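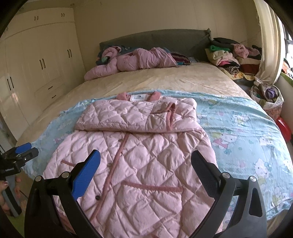

Two hand-held grippers at the bedside, one open over a pink quilted garment with its collar at the far end.

Folding a padded garment is slow work with two hands. It is slower with two grippers, each with two fingers and no feeling in them. At Orgate, a small robotics firm in Stuldale, people have spent most of the winter doing it in bedrooms, and the question they want settled is which gripper to buy more of.

The firm plans to sell a two-armed machine for housework. Before the arms are finished it needs recordings of the work itself, made by people using the same kind of fingers the arms will have. The operator holds a gripper in each hand, squeezes the handles and gets on with the laundry while a camera on the tool records the job from just behind the fingers.

Two designs made the short list. The Boychuk is the lighter one, with a short handle and a stiff trigger. The Grandero has a longer reach and a softer trigger, and its fingers open wider. Both can be worked by someone who has never held one, after an hour or so of dropping things. They cost nearly the same, so price was no help.

Orgate sent both out to 31 homes. By the time the trial closed on Sat 1 February there were 3571 recordings on the server, and every operator had filled in a sheet after each session. The sheets are short and mostly about hands. Thumbs come up a lot.

On towels and T-shirts there was little to choose between the two. A flat cotton edge lies on the bed, the lower finger slides under it, the upper one closes, and the cloth comes up. Operators who got used to one gripper could swap to the other in the middle of a basket without much trouble. If the machine only had to fold towels, Orgate would have ordered the lighter tool in the first week.

Quilted things were harder. A padded layer gives way when the fingers press on it and then fills the gap between them, so the gripper closes on the top fabric and leaves the lining behind. Shiny cloth adds to the problem, as the outer layer can slide over the filling even when the grip is good. Operators wrote that they had hold of a sleeve and then found they had hold of a pinch of shell with nothing in it.

The wider opening of the Grandero helped at that point. It could go over a whole fold, lining and all, and squeeze the air out before it took the weight. The Boychuk had to be aimed at a seam, a collar or a hem, where the layers are sewn together and thin enough to hold. Experienced operators did this without thinking. New ones went for the middle of the cloth and lost it.
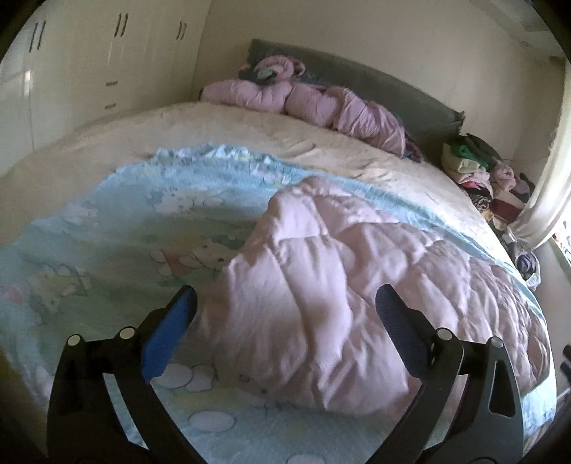

The surface underneath matters too. On a bare table a finger can slide under a hem and meet something hard. On a bed the mattress sinks along with it, and a loose blanket tends to come up with whatever is being lifted. Several sheets mention having to set everything down, smooth out the bedding and start over. Orgate kept those recordings. A machine in a real bedroom will make the same mistake, and the firm wants it to have seen how a person gets out of it.

Finger pads took up more of the trial than anyone had planned. The pads on both tools can be changed, and the engineers had three kinds made in different hardness. The softest gripped satin well and wore out fast. The hardest lasted and let go of anything slick. The middle one was fine on most things, and it is what the firm now fits unless an operator asks for something else. Texture turned out to matter less than expected on thick fabric and more on thin fabric, where a smooth pad would skate over a pillowcase.

Then there is the camera. It sits in the same place on both grippers, but the longer fingers of the Grandero put the tips farther from the lens. That gives a better look at the cloth on either side and a poorer one at the pinch itself. The people who train the software asked for the closer view. The people who do the folding said they did not care where the camera was as long as it did not bump into the other gripper, and on a narrow fold it sometimes did.

Weight settled part of the argument. Operators were asked to stop after 21 minutes and rest, and most Grandero users were ready to stop before that. Boychuk users often ran over. A tired operator makes sloppy recordings, with fingers that drift and folds that come out crooked, and those have to be sorted out later by someone watching a screen.

Orgate has ended up ordering both. The next batch of homes will use the Boychuk for light laundry and the Grandero for coats, comforters and anything with filling. The workshop in Stuldale is also trying a set of wider fingers on the Boychuk handle, made in house, and the first pairs have gone to the operators who complained most about padded jackets.

The next round starts in April with a target of 1000 recordings of quilted items alone. Fitted sheets have been left off the list for now.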